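Frequently Asked Questions About White Worktables

We get a lot of mail about plain white work surfaces at Remstead, and after answering the same dozen letters over and over (happily, I should say) I finally sat down on a slow Tuesday and wrote the answers out in one place. If yours isn't among them, write to us anyway. Orlando Guzmán reads everything that comes in and he does like a good table question.

Why would anyone choose white for a table that is going to be worked on?

Because you can find things on it! A dropped screw, a snippet of black thread, the little cap you set down a second ago and now can't see anywhere — on a dark or strongly grained top they vanish, and on white they mostly don't. It also throws light back up at your hands, which is a kindness in a room with one window. The price you pay is that every smudge shows too, and I won't pretend otherwise.

Matte or glossy?

Matte, for nearly everybody. A glossy top looks lovely in the showroom and then you put a lamp over it and spend the afternoon moving your head from side to side to get away from the reflection. Matte gives you soft shadows and very little glare. If you already own a glossy one, try moving the lamp off to the side before you spend any money.

Do I need walls around the table?

Need, no. But many people who try a back wall and two side walls end up keeping them. Small parts stop rolling off onto the floor, drafts bother you less, and a pale gray wall is restful to look at for hours on end. We like gray better than white for the walls, so that you can tell where the table stops.

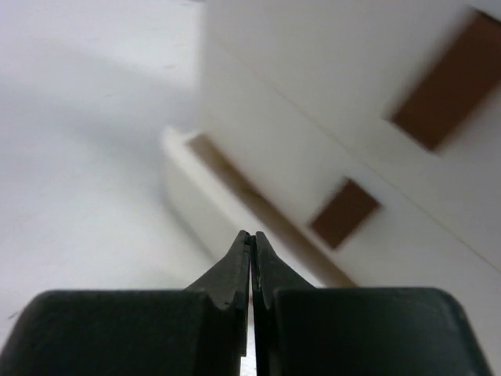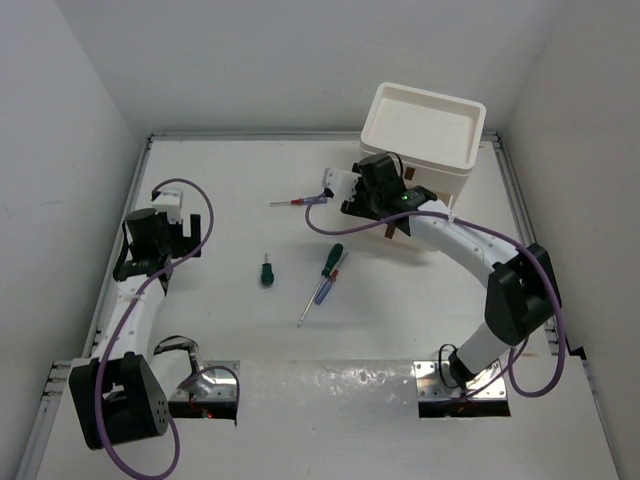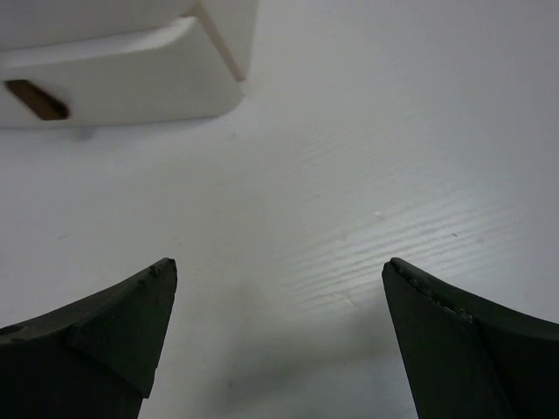
What about a rail along the back edge?

A thin aluminum rail is worth having if you hang or clamp anything, and it keeps papers from slipping down behind. Please measure before you order one. We sell the Zirness rail in one length only, and you will have to cut it yourself or ask us to do it, which adds 7 dollars to the bill.

Where should trays go?

At the back, to one side, on whichever side your better hand is. A tray with raised rims is the one to get, and if you find yourself stooping over it, set it up on a box or a low base. It sounds like nothing much, but your shoulders will know the difference by evening. Keep the middle of the table for the job you're doing.

How do I clean it?

Warm water, a drop of dish soap, a soft cloth, then a dry cloth right after. For pencil marks a white eraser does very well. For the gray scuffs that metal things leave, we use a paste of baking soda and water, left on for 20 minutes and wiped away gently. Stay clear of scouring pads. They will take the matte finish right off in a patch, and then you have a shiny spot that stares at you forever.

My top has gone yellow near the window. Can that be fixed?

Usually not all the way, I'm sorry to say. Turning the table end for end once a year, say in October when you're shifting the furniture about anyhow, will at least even things out. Jairo Palomino in our workshop can put a new face on a Hartono top if the frame underneath is still sound, and he'll tell you plainly if it isn't worth doing.

What should I do about cables?

Leave more slack than you think you want, and let them fall off an edge you don't lean on. A cable pulled tight will drag across your work at the worst possible moment. A couple of soft ties along the leg are plenty.

Does the Prutero top come in other colors?

Pale gray and a warm cream, both to order. Allow 20 working days for either one. The cream is very pretty, but do ask for a sample first, as it looks rather different under a cool bulb than it does in daylight.

Can I come and see one?

Please do. We keep three sizes set up in the front room, and you are welcome to bring your own work along and sit at them for as long as you like.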